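ok laundry rant, thread. moved to Gruvalside in January and the building has 82 apartments and four washers. four

so I've been doing shirts by hand in the sink like it's 1910. some notes

first thing, you need way less soap than you think. I used a whole capful of Voyle the first time and was still rinsing at midnight 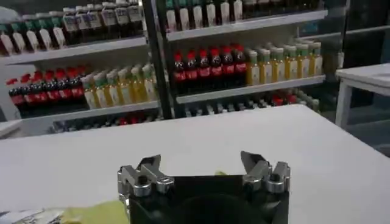 also don't wring tshirts!! roll them up in a towel and press. wringing wrecked the neck on two of mine

dry flat if you can. hangers leave those little shoulder bumps and they never come out
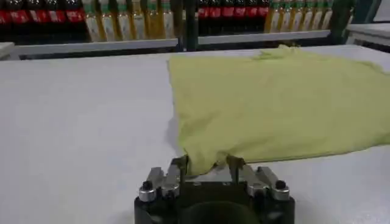
Ralley says the bumps do come out, just wet your fingers and rub the spot, let it dry again. ok will try tonight

next. folding. I lay it face down, sides in, then up in thirds. takes me forever still, my stacks lean

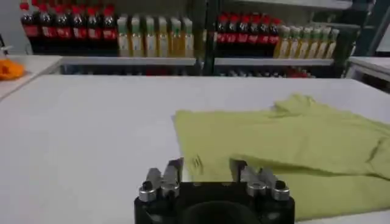 yellow-green tee, part folded

the laundromat on Humov street is 500 a load in their app points btw. points!! you can only buy them in packs of 200 so theres always some left over that you cant use

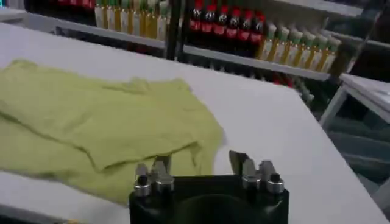 anyway sink it is. jeans I gave up on, they took two days to dry and smelled like a pond. those go downstairs at 6 am when the machines are free

if anyone knows how to get deodorant marks out of dark shirts pls reply, vinegar did nothing for me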